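# The Desk Plant Needs a Smaller Can

Offices buy plants by the pallet and watering cans as an afterthought. I have looked after indoor planting on contract floors long enough to have an opinion on the second item, and the opinion is that the can matters more than the plant, the pot or the feed.

The usual arrangement goes like this. A facilities department orders small pots for the desks and one large can for the floor. The can lives beside the kitchen sink. It has a wide rose meant for garden beds, it is heavy when full, and it has to be carried past 200 chairs. People stop carrying it within a month. They switch to mugs. A mug has no spout, so the water goes in at the rim of the pot in a single slug, runs down the inside wall and collects at the base. The center of the root ball stays dry while the bottom of it rots. The plant shows yellow leaves, someone decides it is thirsty, and it gets another mug.

At Gendale we had this on two floors out of three. The third floor had small long-spouted cans kept at the desks, and its losses were low enough that the replacement budget was cut the following September. I don't claim that as a trial. The light was different on that side, and so were the people.

The case for the long, narrow spout is mostly geometry. A desk plant sits at the back of the desk, against the divider, where it is out of the way of the keyboard. The person doing the watering is at the front. With a short spout the body of the can has to travel over the work surface and tip above it, and any drip lands on paper or cable. A long spout puts the outlet at the soil while the body stays close to the hands. The bore limits the flow, which allows the soil to take up water at its own rate.

The second requirement is a handle that leaves the other hand free to steady the can. I recommend two hands for any can used over a desk, however light it is. One holds the handle and sets the tilt. The other goes on the spout, low down near the body, and sets the aim. People find this fussy until they try it over a laptop.

The third requirement is a body that shows its level. Opaque metal cans look better in a catalog, and I have stopped specifying them. If the wall lets some light through, the user can see what is left without tipping it.
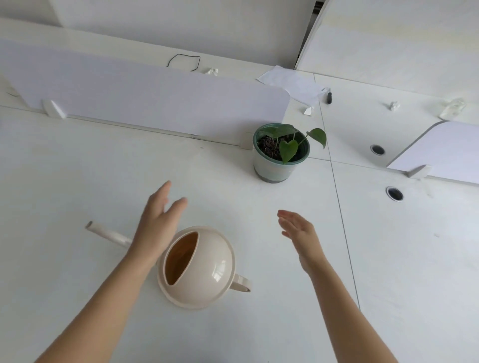
Merike Raudsepp wrote back on the draft of this piece that I had left out stability, and that she would put it first. In her view a tall can with a small foot and a long spout is always looking for a reason to go over, and a can that has gone over on a desk has done more damage than a year of bad watering. She would accept a shorter spout to get a wider base.

I take the point about the base and disagree about the spout. The remedy for tipping is to store the can empty. This also prevents the film that forms when water stands in plastic for weeks. Fill it at the sink, use all of it, put it back dry. A small can makes this practical, as one filling does two or three pots and there is nothing left over to store.

That brings me to capacity, where most purchasing goes wrong. Suppliers list by volume and buyers read a larger number as better value. The Laur range starts at 2,000 milliliters, far too much for a desk. A seedling in a small pot wants a few spoonfuls. With a large can the user must control a heavy, moving mass in order to deliver almost nothing, and the error is always on the side of too much.

My own procedure for a young plant on a desk is short. Push a finger into the soil to the first joint. If it comes out with soil stuck to it, leave the plant alone. If it comes out clean, bring the spout tip in under the leaves, close to the surface, and pour in a thin stream near the stem, moving outward. Stop before water stands on top. Wait a minute. Repeat once.

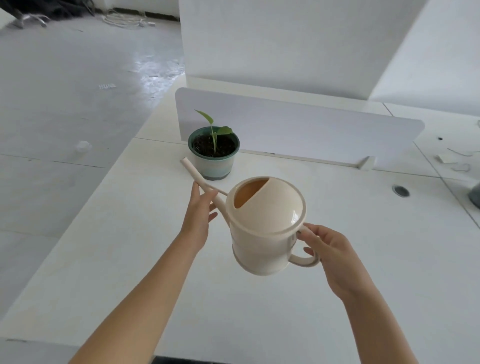
*Handle in one hand, spout in the other, tip directed at the seedling.*

Comfort Issahaku keeps to a stricter rule on the floors she runs and allows no pouring at desks whatsoever; pots go to the sink on a tray and come back drained. Her results are good. I have not been able to get staff to do it for longer than two weeks, and a method has to be judged on what people will keep up.

On price, I have little patience with the objection that small cans multiply the cost. A replacement plant, fitted, costs more than the can that would have kept it alive. The Stuvden quotation I reviewed last spring had a line for 1,231 replacement plants across all sites and no line for watering equipment of any kind. I returned it with a request for one small can for every six desks. The reply asked whether a hose would do.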